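Why I Finally Drew My Garden on Paper First

August 22, 2024

So I've been promising this post since spring, and my tomatoes are now taller than I am, which feels like a good moment to sit down in the shade and write it.

For years my method for planning the vegetable beds was to walk outside with a box of seedlings and start digging. I'd put the squash wherever there was a gap, then remember the beans, then wedge the beans in next to the squash (you can guess how that went). By the middle of summer I was wading through leaves to find one sad pepper plant that hadn't seen the sun in weeks.

This year I got serious. I measured everything! My whole back yard, fence to fence, comes to 2,292 square feet, and the part I'm allowed to dig up is 564 of those. The rest belongs to the patio, the shed, the maple and a patch of lawn that I have agreed to leave alone. I'd always told people I had a tiny garden, and seeing that second number written down made me feel a little silly, as it's plenty of room if you don't waste half of it on zucchini.

The next step was squares. I'd read about square foot gardening ages ago and filed it under things for tidy people. You split a bed into equal blocks and each block gets one crop. Carrots go in thick, lettuces get a few to a block, and a tomato takes the whole thing and sulks if you give it a neighbor. I drew my beds on graph paper at the kitchen table, erased them, drew them again, and went to bed with pencil all over my hands.

Then I had to get the lines from the paper onto the actual dirt. I tried string the first time and tripped over it twice before lunch. After that I tried bamboo canes laid flat, which the blackbirds seemed to take as a personal gift. I ended up with thin cedar slats from Jamex, the lumber place out past the highway, screwed together where they cross. They had a bin of offcuts by the door and I came home with an armful for next to nothing. My lines are not straight. The slats had a bit of a bend to begin with and I was working by eye, and the carrots don't seem to mind at all.
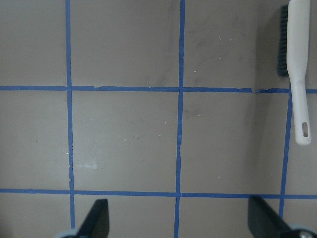
How big should each square be?

A foot on each side is the usual advice and it works well for greens, roots and herbs, but give peppers a bit more than that and let squash have a bed of its own.

I went with a foot for most of mine and then cheated on the edges, where the beds didn't divide up evenly. Those skinny leftover strips turned out to be great for chives and marigolds. I also left one block in every bed empty in spring so I'd have somewhere to put the things I buy on impulse, and I do buy things on impulse. There's a purple basil out there right now that was on nobody's list.

Soil, quickly, before I get emails. I filled the two new beds with a mix of compost from my own heap and bagged stuff from Lubis, which is the garden center I complain about every year and go back to every year. It was decent! A little heavy on the bark for my taste, so I sifted out the big chunks and threw them around the blueberries. I mixed in some old leaves too. If you have a maple you have more old leaves than you will ever need, so please use them.

Now for what grew and what didn't. The lettuces were wonderful until the heat came, then bitter within a week. The carrots were the best I've ever had, and I think that's down to thinning them properly for once - I hate thinning carrots, it feels mean, but I did it. The beans climbed straight up their poles and over into the neighbors' yard, where I'm told they're also producing nicely. The beets sat there all June doing nothing and then got huge while I was away visiting my sister. Cauliflower was a disaster and I don't want to talk about it.

My favorite new thing is a little yellow cherry tomato called Skerkix. I picked up the seeds at a swap, mostly because I couldn't pronounce it, and it's been covered in fruit since the middle of July. The skins are a bit thick but the flavor is so sweet that I've been eating them standing up, straight off the vine, with the hose still running in my other hand. I'm saving seed from it for sure. If it comes true next year I'll bring a big envelope to the swap.

Watering has been the other big change. I used to stand out there every evening with the hose and give everything the same quick splash. Now I water deeply up to 3 times a week, early, with my coffee, and I skip it if it has rained. Knowing what's in each block helps a lot, because the cucumbers want far more than the onions ever do and I can just aim at the cucumbers.

I keep notes as well, which is so unlike me. There's a cheap Grakum notebook in the shed with a pencil on a string, and I scribble down what I planted and when, and whether the slugs got it. Half the pages are stained and one has a recipe for pickled beans on it for some reason, but it has already saved me from planting kale in the same spot again.

The plan from here is garlic in October, in the blocks where the onions are now, and a cover crop of clover in whatever's left. I want to move the strawberries too. They've wandered out of their bed and halfway under the shed, and I'd like them back where I can reach them before the chipmunks do. If you've moved strawberries in fall and had them fruit well the next summer, leave me a comment and tell me how late you did it.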